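Schrauben, Hebel, Speicherriegel: Zillov nimmt alte Rechner auseinander

6. März 2019

Ich gebe zu, ich bin mit ziemlich kleinen Erwartungen zu Zillov nach Tavton gefahren. Roboter, die Elektroschrott zerlegen, habe ich schon öfter gesehen, und meistens lief es auf Schreddern mit Kamera hinaus. Bei Zillov geht man anders ran: Die Teile sollen heil aus dem Gehäuse kommen, damit man sie weiterverwenden kann. Und das ist bei einem Speicherriegel eben eine ganz schön fummelige Angelegenheit!

Das Verfahren heißt Pavden, und die Grundidee hat mir Gunārs Stankevičius beim Kaffee auf eine Serviette gemalt (die Serviette habe ich behalten). Statt für jedes Rechnermodell einen festen Ablauf zu programmieren, führt das Team den Arm bei jedem Handgriff von Hand vor, also Riegel fassen, Hebel am Prozessorsockel lösen, Bauteil ablegen. 148 solcher Vorführungen sind in das Modell geflossen. Daraus lernt es kurze Bewegungsstücke, die es je nach Kamerabild neu aneinanderhängt. Wenn ein Griff danebengeht, setzt der Arm etwas zurück und probiert es aus einem leicht anderen Winkel noch einmal, höchstens fünf Mal, dann meldet er sich.

Im Test kamen etwa 200 Durchläufe zusammen. Am besten klappt es laut Stankevičius bei den Speicherriegeln, am schlechtesten beim Prozessor, weil der flach im Sockel liegt und man ihn kaum zu fassen kriegt. Genaue Quoten wollte er mir noch nicht geben, die sollen erst in den Fachartikel. Ein bisschen gemein, aber gut.

Was mich wirklich überrascht hat: Zwei Kamerablicke reichen dem Modell, einer von außen auf den Arbeitsplatz und einer direkt vom Handgelenk. Gerade beim Prozessor macht der nahe Blick den Unterschied, sagt Stankevičius, von außen sieht man den Spalt am Rand einfach nicht.

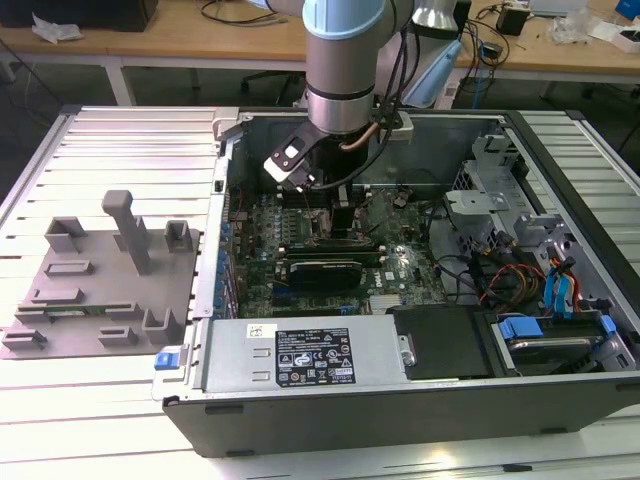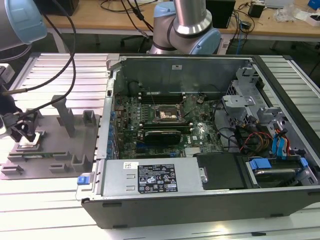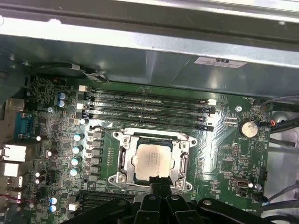
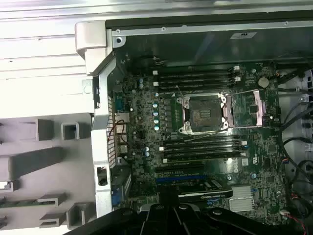 Arbeit am offenen Rechner bei Zillov, zweimal von außen und zweimal vom Handgelenk aus gesehen

Wie es weitergeht

Als Nächstes sollen Gehäuse dazukommen, die das Modell noch nie gesehen hat. Die liefert der Wiederverwerter Niskanen, bei dem ausgemusterte Bürorechner palettenweise auf dem Hof landen. Im November will das Team dort eine erste Station aufbauen. Ich habe mich schon mal eingeladen, und wenn ich bis dahin meinen eigenen alten Rechner aus dem Keller geholt habe, bringe ich den gleich mit.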